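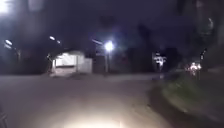 Bruvine 15 Wheeled Food Case
Randumia Travel Goods

The Bruvine 15 is a hard-sided, insulated case for travellers who bring food home from market trips and cooking holidays. Capacity is 15 litres. The interior has 2 removable trays and a centre divider, which also serves as a cutting board.

Stock code: 2771
Colours: grey, dark green
Warranty: 2 years, shell and handle

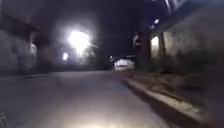 The lid seal is food-grade silicone and can be replaced without tools. Close both latches fully before checking the case in - a half-closed latch will hold on a bench but can open in handling. The shell is not rated for dry ice. Check the quarantine rules at your destination before packing meat, dairy or fresh fruit.
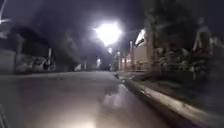 Ilie

Fitting notes

The standard wheels suit airport floors and sealed footpaths. For cobbles or gravel, order the Wullia wheel set (part 605), which raises the base and fits the same axle. Sets made before January have a shorter pin and need the adapter sleeve. 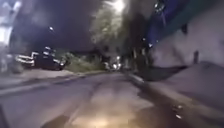 The handle locks at two heights. Use the lower one when the case is full, as the load sits further back and the wheels track straighter. On a street at night with a long raised curb down one side, like the one shown, tip the case back and draw it up squarely with both wheels together. Taking a curb at an angle puts the full weight on one axle end. Check the axle clips after each trip.

Replacement seals, trays and clips are sold separately.

Page updated 15 May 2024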